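Search this site
Enter keywords Go
Print this page | E-mail a friend

Robot arm steals the open day at Hernier
2025-07-15 - by Walid Kassab

I spent a very happy afternoon at Hernier's open day, where 23 of us squeezed in to see the simulated lab bench!

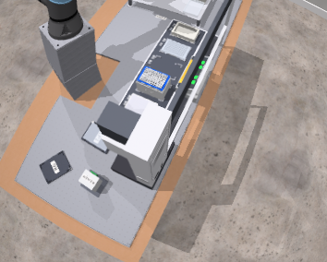

The simulated bench, with labware lined up on the deck.

Yutong Lü ran the demo and took questions all the way through (I asked far too many). Her team calls the virtual lab Ikach, and she says they can try up to 72 layouts in it overnight - I can barely manage one kitchen.

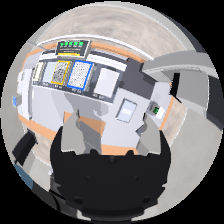 The next open day is in February, and I've already put my name down.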